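Eight things a jobbing printer's apprentice taught me about books, from someone who never wanted to be one
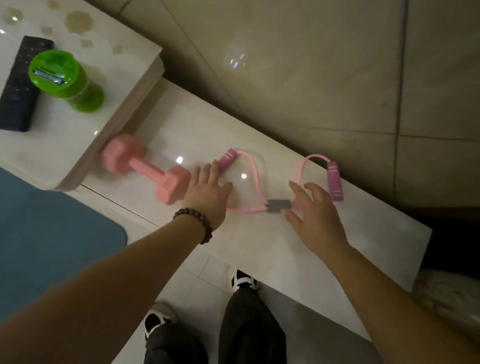

Print & Paper / Threads

1/ I served my time at Skullik, a letterpress shop up a flight of stairs so steep that the paper merchant charged us extra. I was sixteen and had applied to be an electrician. The careers office had its lists in alphabetical order and somebody's finger slipped, and I've been picking ink out of my cuticles ever since.

2/ The first job for any apprentice was dissing. You take a page that's been printed, pull it apart letter by letter, and drop every letter back in its own compartment of the case. Hours of it. You are un-writing somebody's parish magazine. I have un-written more sermons than most people have slept through.

3/ This is where you learn your b from your d and your p from your q, all of them backwards and most of them upside down. Get one wrong and it sits in the case like a landmine until a compositor sets "the public are warmly invited" without the l. We did not get that church's business again.

4/ My foreman was Czesław Dudek. He could read a forme of type faster than I could read the printed sheet, and he'd tut at the mistakes before the ink was on. He said very little else. In my first month I had "no", "other way" and, once, "hm", which the others told me was praise.

5/ Czesław had views on quotations about printing. Customers loved them. Every wedding printer in the country had some stirring line about the noble craft framed over the counter. Ours said PLEASE PAY BEFORE COLLECTING, set in a very handsome Caslon.

6/ What I wanted to get on to is imposition, so bear with me or go and put the kettle on.

7/ A book isn't printed a page at a time. You print a big sheet with pages on both sides and fold it down. Fold it once and you have a folio. Twice, quarto, eight pages. Three times, octavo, and that's 16. The words sound learned. They are just a count of how often you've creased a bit of paper.

8/ So the pages have to be laid out on the sheet in what looks like the order a drunk would choose. On an ordinary octavo, page one sits next to page 16, and half of them are standing on their heads. Then you fold it and everything falls into place, if you're lucky or Czesław.

9/ I was neither. My first solo imposition was a booklet called Walks Around Liditz, for a rambling club. It took the reader up the hill, into the river, back to the car park and then up the hill again from the other side. The club secretary rang to say two members had followed it.

10/ Someone's already asked in the replies: yes, we reprinted it. Yes, it came out of my wages. No, I don't have a copy. If you find one in a charity shop I would like you to burn it.

11/ The trick, which I was only shown AFTER the Liditz business, is to fold a scrap of paper, number the pages with a pencil and open it out again. There's your layout. Takes a minute. I asked Czesław why he hadn't told me sooner. "You didn't ask." Longest conversation we'd had.

12/ I still do it. Designers at Guvisen, where I ended up, had software that did the whole thing at a click, and I'd be sat in the corner folding a bus timetable. They thought I was doing origami for my nerves.

13/ The software once put a cookery book together with the index in the middle of the puddings. I didn't say anything. I may have said "hm".

14/ Signatures next. Those folded sections are called signatures, and in old books you'll often find a little letter at the foot of some pages. A, B, C and so on. It's there so the binder gathers the sections in the right order. The traditional alphabet for this has no J, no U or V (pick one) and no W, so it runs to 23 letters and causes no end of trouble to people who can spell.

15/ I once watched a man in a second-hand bookshop explain to his daughter that the small B at the bottom of the page was the printer's grade. She asked if the next one got a C. He turned over a few leaves and it had. "Well," he said, "they got tired."

16/ Bindings. If you own an old book with the covers hanging off, please step away from the sticky tape. It goes brown, it creeps, and the glue soaks into the paper and stays there long after the plastic has dropped off. Tie it up with soft cotton tape and find a binder.

17/ I took my grandfather's dictionary to Flanagan, the bindery down by the canal, and was told it'd be four months. It was eight. It came back with a new spine and a note reading "someone has used sticky tape on this". It was me. I was nine.

18/ Skullik's shut years ago. The presses went for scrap, apart from one little treadle platen that's in a pub now with a fern on it. Every September I go in, have a half, and check whether the rollers have gone flat. They have. They'd gone flat the first year.

19/ Czesław came with me once. He looked at the case of type they've hung on the wall, all the letters glued down for decoration, and stood there for ages. I thought he was moved.

"There is a q," he said, "in with the p's."

20/ I told him it was probably the brewery. He knew my work when he saw it, though.

21/ More on this tomorrow if the bus is late — hyphens, mostly, and the time I was asked to print a menu on tracing paper.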